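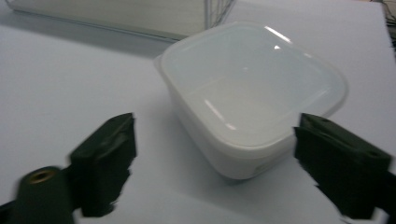
Can I freeze pumpkin soup in takeaway containers, or do I need proper freezer ones?

Takeaway ones are fine for soup as long as you cool it first and leave a gap at the top. Done it for years. Soup swells when it freezes so fill to a finger below the rim, no higher, or the lid pops and you get orange ice all over the peas.

Few more bits while I'm here. Don't put cream in before freezing - it goes grainy. Same with sour cream, coconut milk is usually ok. Freeze it plain, add the dairy when you reheat. And label it!! I had 6 tubs of what I thought was pumpkin last October and two were curry paste.

Posted by juvstead_kitchen
37 people found this helpful

stirudard68

Agree with most of that but cooling matters more than people think. Big pot on the bench overnight is a no from me. Split it into small lots while it's still warm, stand the tubs in a sink of cold water, give it a stir every so often, then fridge, then freezer. If you stick the whole stockpot in the fridge the middle stays warm for hours and everything next to it warms up too.

Also reheating. Don't microwave the thin containers straight from frozen, they go brittle and mine split down one corner. Run the outside under the tap for a few secs and the block slides out, then do it in a saucepan, lid on, low heat. Add a splash of stock if its gone thick. Bring it right up to a proper simmer before you serve it.

How long does it last - I go three months. Safe after that if the freezer's cold enough, just tastes of freezer.

10 people found this helpful

vosovier_mum

Zip bags!! Lay them flat on an oven tray till solid then stand them up like books. Takes up no room at all and thaws in half the time. Only thing is let the soup go properly cold or the bag sags and freezes to the shelf rack (ask me how I know). Double bag if you've got chunky bits of bacon in there.

Don't bother with glass jars unless they've got straight sides. Lost a whole batch of the roast capsicum one in the chest freezer, crack right round the shoulder. Had to chuck the lot.

Oh and if it seperates when you thaw it thats normal, stick blender for ten seconds and it comes back.

4 replies hidden
368 views
Last updated: October

Related
Can you refreeze soup that's been thawed in the fridge?
Best pumpkin for soup - butternut or Kent?
How to get curry stains out of plastic tubs
Chest freezer icing up round the lid, normal?
Does potato go weird in the freezer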